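Getting the lot swept and restriped

Jan 26, 2023

I've been on the board of our condo association for four years, and I'd guess half of the email I get is on the subject of the parking lot. We have 26 units in two buildings and one L-shaped lot behind them. Last year we finally had it cleaned up and restriped. A couple of people in other buildings asked me how it went, so I'm writing it down.

The lot was last striped before I moved in. By spring you could see the lines near the dumpsters and hardly anywhere else. People parked by memory. New tenants didn't have the memory, so they parked wherever they liked, and then I got the emails.

We asked for three quotes. Two companies came out and walked the lot. The third priced it from a satellite photo and missed the short side of the L completely. We went with Grutton, a small outfit over in Sturndale. Their price was $2855 for a full sweep, crack fill on the worst stretch along the back fence, and restriping all the stalls in white. Stencils for the stall numbers were included. Blue paint for the accessible stalls was extra at one of the other two, so ask.

The hard part was getting the cars out. A sweeper truck can't do much with 19 cars sitting there, and the paint crew can't do anything at all. We put notices on every door two weeks ahead, and again two days ahead. The church on Malik Street let us use their lot overnight. One car still didn't move. It belonged to an owner who was out of town, and we left it where it was. The crew worked around it and came back in April to do that stall and the one beside it.
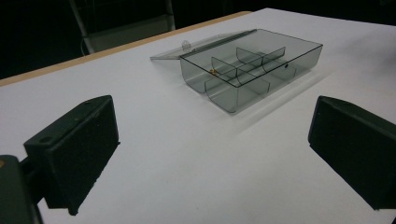 Clear storage box, lid open.

Some things I would do the same way again. We did the sweep the day before the paint. Grutton offered to do both in one visit, but the sand from the winter gets down into the cracks and the crew leader said a second pass with the blower would help. It did pull out a lot more. We also had someone draw the stall plan on paper first, with the numbers on it, and had the foreman sign a copy. When stall 12 came out with the wrong number there was nothing to argue over, and they fixed it before they left.

Some things I'd change. I would ask for the drains to be cleaned out in the same contract. We have two, and sweeping does push stuff toward them no matter how careful the driver is. We ended up paying Alau to vacuum the basins a month later, with its own trip charge. I'd also send the notices by text as well as on the doors. Several people use the back stairs and never see their front door.

We ended up with 37 stalls, one fewer than before. The old layout had a stall at the inside corner of the L that was too narrow for anything but a motorcycle, so we striped it off. I got two complaints about that and then it went quiet.

For upkeep we're now on two sweeps a year, one after the snow is gone and one after the leaves are down. I wanted four. The budget said two. The fire lane will probably need new paint before the stalls do — the trash truck turns on it every week.

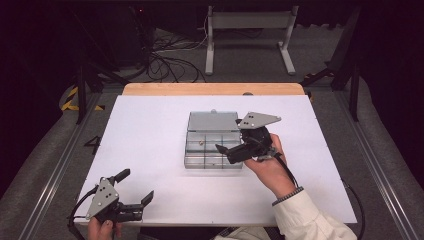 Gianni Valentini wrote in to say that his building pays for a monthly sweep and he isn't sure it's worth it. Most months the truck is in and out in ten minutes, he says, and the only time he notices a difference is in the fall. He'd sooner spend the money on sealcoating. We looked at sealcoating too, and put it off until next year. I'll post the quotes when I have them.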